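Home | Rentals | Rates | FAQ | Find us

Climside Kitchen Hire – Frequently Asked Questions

Updated in March. If your question isn't in here, email. Phone is bad during the day, we're usually on the floor.

What do I get for the hourly rate?
Counter, sinks, the range, one shelf in the walk-in, one dry shelf. Pots and sheet pans are shared. Knives aren't included, bring your own. Same for aprons and towels.

Is there a minimum booking?
Yes, 90 minutes. That includes setup and cleanup, so if you need a full hour and a half of cooking book longer. People forget this every week.

How do I book?
Online calendar, pick a slot, pay the deposit. You get a door code by email. Code works from the start of your slot and not a minute before. If the email doesn't show up check spam first, then write to us.

Do I need a license or permit to cook here?
If you're selling the food, yes. Food handler card for everyone in your group plus whatever your county wants. We keep copies on file. If you're just cooking for a family party, you only sign the house rules.

Can you help with the permit paperwork?
A bit. We can give you the signed kitchen agreement and the floor plan, which most inspectors ask for. We can't fill out your application or tell you what the county will say.

Which building is it?
Lisumden building, side entrance, Unit 441. The front lobby locks at 6 pm so dont use it for evening slots. Ring the bell at the side if your code fails.

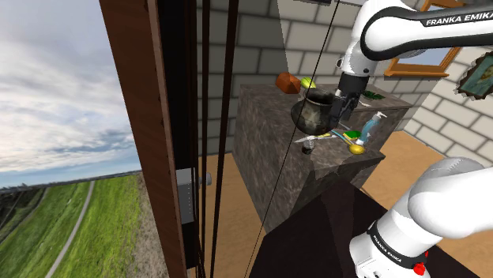 Can I leave my own pots and equipment between bookings?
Only on your rented shelf, with your name on it. Anything left on a counter goes in the lost and found bin and stays there 30 days. After that it gets donated. Cast iron has to go home with you, it rusts on the rack and then everybody argues about who did it.

What about big equipment – mixers, warmers, ice cream machines?
Ask first. The circuits are older and two heavy draws on one wall will trip it. Send the wattage from the label when you book and we'll tell you which outlet to use.

Is there a freezer?
Yes, shared. One bin per renter. Label and date everything, no glass. Extra bins are by the month if we have any, right now there's a wait list.

How clean is "clean" at checkout?
Counters wiped and sanitized, floor swept and mopped, drains cleared, trash and compost out, range top scrubbed. The checklist is by the door. Sign it. If the next renter finds a mess you lose part of the deposit, and if it happens twice we stop taking your bookings.

My deposit hasn't come back yet?
Takes up to a week. If it's been longer send the booking number to Bonifacio Villalobos, he does the refunds, usually on a Friday.

Can I cancel?
More than two days ahead, full refund. Less than that, we keep the deposit but the rest comes back. No-shows pay the whole slot. Moving a booking is free once.

Can I teach a class here?
Yes, up to eight people including you. Classes need their own insurance – the regular renter policy doesn't cover students. Weeknights go fast, mornings are nearly always open.

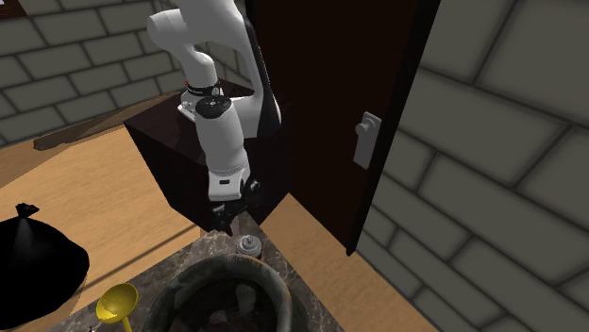

What insurance do I need?
General liability, with the kitchen listed as additional insured. A lot of our renters get it by the month. We need the certificate before your first slot, not the day of.

Are kids allowed?
Not while anyone is cooking for sale. For private bookings over 12 is fine with an adult.

Is there parking?
Two loading spots in the alley, 20 minutes max, then move to the street. Please don't block the Ekström gate next door, they recieve deliveries all day and they do tow.

Can you take deliveries for me?
Small boxes, dry goods only, and only if you're booked that same day. No cold deliveries. We've had fish sit out and we're not doing that again.

I make sauce in bulk. Is there a limit?
We cap it at 1000 jars a month per renter, mainly for storage. Past that you want a co-packer. Canning low-acid food isn't allowed here at all, no exceptions.

Do you do discounts?
Standing weekly bookings get a lower rate, see Rates. Members of the Wandolico market get their first slot at half price, put your stall number in the notes.

Can I see the kitchen before I book?
Sure. Tours are short, 15 minutes or so, late mornings mostly. Closed shoes please or you can't go past the door.

Related
- Hourly and monthly rates
- Checkout checklist (print version)
- What to pack for your first slot
- Labeling rules for cottage foods
- Wandolico market: getting a stall

Contact us | © Climside Kitchen Hire | House rules | Back to top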